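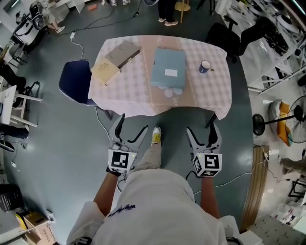

Two hand-held grippers at the tablecloth, marker cubes and all.

I'm going to say something unpopular with my own crowd: we spend too much time on the policy and too little on the boring software that feeds it.

Look at those cubes on the grippers. The black-and-white squares are how we get from pixels to a pose, and everything downstream trusts that pose completely. Last September I lost 3 weeks to a policy that kept closing its fingers early. I swapped the network, I changed the learning rate, I blamed the data (sorry, Brijesh). It was a timestamp! Pose and finger width were 90 milliseconds apart in our logs, and the model learned the gap like the good student it is.

Brijesh Sisodia, who writes most of our tooling at Dakholm, had been asking for a replay viewer for ages. I kept telling him to wait. Once he built it, we scrubbed through 30 recordings in one afternoon and I could see the lag with my own eyes. I felt pretty silly.

So my pitch is simple. Before you train anything, write the thing that plays your data back with the tracked pose drawn on top. Make it fast and make it ugly, I don't care. Ours is called Ollulix and it has the worst buttons you've ever seen. Then make it flag dropped markers and bad clocks while the person is still standing at the table, so a bad take can be redone right there.

I know, a bigger model is more fun to talk about. I like them too! But if I had one more engineer tomorrow, I'd hand them the logger.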